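Station 2

by the Hillow Review fiction desk

Print this story | E-mail this story
14 comments | 101 shares

They put the training tables in the old returns room at Ratanis in April, and by the time the heat came on in the fall I was the last picker left on the early shift who still worked with her hands.

I say "with her hands" because that was how the man from Odis put it. He came in with a slide show and a box of donuts. He said the company wasn't replacing anybody. He said we would be moving up from working with our hands to working with our judgment. I had been at Ratanis long enough to have moved up before. The last time I moved up, I lost my parking spot and gained a vest.

My judgment, as it worked out, was needed at Station 2. I sat at a screen. When the machine got stuck on an item, the item came up on my screen and I typed what it was. Shampoo. Crackers. Batteries, loose. Then I clicked a box to say how sure I was. There was no box for "I have picked this thing up every morning for years and could do it asleep."

The pay was the same. They were proud of that. They said it in the meeting and again in the e-mail. What they left out was the pick bonus, which you couldn't earn sitting down. I worked it out on the back of a time card, and it came to almost 200 dollars a month. I took the card to the office. The woman there was nice about it. She said the bonus was for picks, and I no longer had picks, I had confirmations.

"Is there a bonus for confirmations?" I asked.

She said that was a great question and wrote it down.

On the floor we used to talk. You can talk while you pick, it doesn't slow you any. I knew whose kid had strep and whose husband was back. At the stations we wore headsets, and the headsets were for alerts. A soft two-note chime, like an elevator. I heard it in the shower. I heard it once in church and looked down at my lap for the keyboard.

The floor lead told me I should be flattered. Everything I typed was going in, she said. It was learning from me. I asked her what happened when it had learned. She said it would be a long time before it learned everything, and she went off to check on the other end of the building.

So I started keeping track. The screen gave a number at the end of each shift, how many times it had needed somebody. The first week it was 2153. I was pleased with that, I admit it. I went home and told my sister the thing couldn't tell a lint roller from a loaf of bread. Every week after that the number was lower. I never saw it go up, except the time the lights failed in Aisle 4.

One morning the system was down for an update and I walked back to the returns room with my coffee. I'd been told we were welcome to look anytime, and I had never gone. I think I expected something bigger. It was a table and a folding screen, like a corner of somebody's den, and a pile of the stuff I used to put in totes: the detergent jug with the pump, the Oreos, the LU biscuits, little boxes wedged in any old way. And a hand on either side.

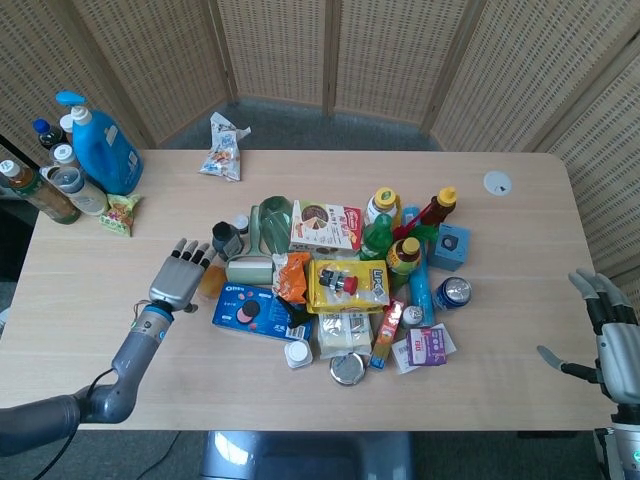

Bakalis wanted to know if it ever dropped anything, and the technician said sure, plenty. Bakalis was the outfit that sent us temps, and the fellow they'd sent that month had been called that since his first morning, for the name on his shirt. He asked what they did about it when it dropped something. The technician said they logged it. Bakalis said he'd dropped a case of jelly at his last place and they'd logged him too, right out the door.

The technician laughed, a little late. He was young, and he had a blister on his thumb from pulling tape. He told us the pile got mixed up fresh all day long. I asked who mixed it.

"I do," he said.

"By hand?"

"Well, yeah."

I asked him what it paid. He told me, and it was less than I was getting. Then he asked if I knew a good way to stack the squeeze bottles so they didn't roll, and I showed him. Caps in, labels down, something flat against the outside. It took me a few seconds. He watched my hands the whole time and said that was really helpful, could I do it again, slower.

My coffee had gone cold. Over the speaker they said the system was back up, all stations. I set the last bottle down standing, the wrong way, where it would tip if you breathed on it, and I went back to my chair.

Print this story | E-mail this story

More fiction from Hillow Review
The Night Toll
What the Elevator Man Kept
Half a Tank to Bakersfield
My Mother's Scanner
Snow Route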